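Rallell's practice table is back on its feet after a slow summer

There was a good deal of relief at Rallell last week, and a tray of custard tarts too, when the practice table for the company's sorting cell was put back into daily use. 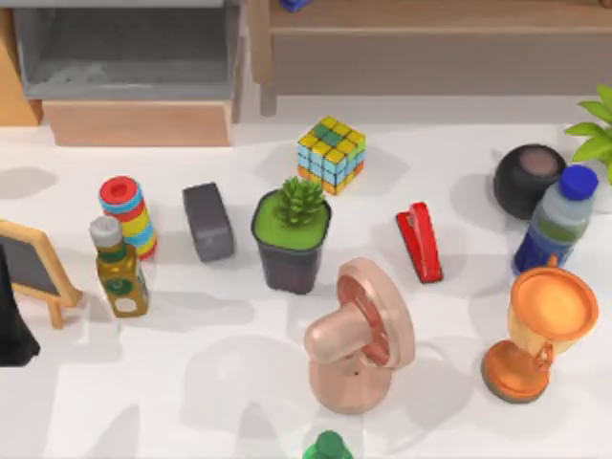 The cell itself, known to everyone in the building as Briltar, is a single arm on a fixed post which picks mixed household goods out of one tote and puts them into another. It has worked the returns line at the Plimico warehouse since March, and on the whole it has been a good colleague. What had fallen behind was its simulated twin, the computer model in which every change to the arm's settings is tried out before anybody lets it near the real shelves.

Neusa Frota, who looks after the cell from Monday to Friday and quite often on a Saturday as well, had been saying so for months. The trouble began with a new set of lamps over the line. They were brighter than the old ones and hung in a row, so that anything standing on the white surface threw several soft shadows where it used to throw one. The arm's vision software began treating some of those shadows as part of the object. It would reach a little wide, close on nothing much, and go back for another try, which did no harm but held up the line and made the poor thing look terribly undecided.

"We could have fiddled with the real cell all summer," Neusa told us over a cup of tea, "but every fiddle means stopping the line and putting the guards back afterwards, and then you can't be sure which of your changes did the trick. I wanted the model to be wrong in the same way as the cell. Once it was, we could put both of them right."

So that was the job. She and Telma Henríquez, who joined from the Domínguez workshop in the spring, rebuilt the lighting in the model lamp by lamp, until the shadows fell away from each item in several directions, just as they do at Plimico. Then they went through the stock of things the model puts out to be picked. The old set was nearly all boxes (very tidy, and no help whatever with a returns line), and the new one is a much livelier crowd. There is a leaning water bottle, a glass bottle of olive oil, a Rubik's cube tipped up so that its top and two sides show, a little pink desk fan and a trophy cup with handles on its stem, along with a red stapler standing on its end, which Telma is especially fond of. Some items overlap when seen from the front, and the oil bottle partly hides a child's stacking rings, so the software has to work out where one thing stops and the next begins.

With all that in place, the two of them ran 3,361 practice picks over a long weekend, leaving the computer to get on with it and looking in from home. The first settings missed 207 of them. Most of the misses were on the clear plastic and on anything glossy, and Telma spent the next few days adjusting how much weight the software gives to the edge of a shadow. She also found, rather to her embarrassment, that the camera position in the model was still the one from before the mounting bracket was changed, so that was measured again on the real cell with a steel rule and typed in properly.

The new settings went on to Briltar one evening after the last lorry had gone. Neusa wiped the lens, checked the bolts on the bracket, ran the arm at a crawl with an empty tote and then let it have a full one. Over the next two shifts it handled 1,167 items, and the line was not stopped once for a missed pick.

There is still a bit to do. The fan and the succulent in its square pot remain the awkward ones in the model, and Neusa would like the software to be gentler with leaves before anybody sends it a real pot plant. From now on the lamps and the camera position will be checked against the model after every 80 hours of running, and there is a sheet by the control cabinet for writing it down. Anyone at Plimico who moves a lamp, even a little, is kindly asked to let Neusa know before going home.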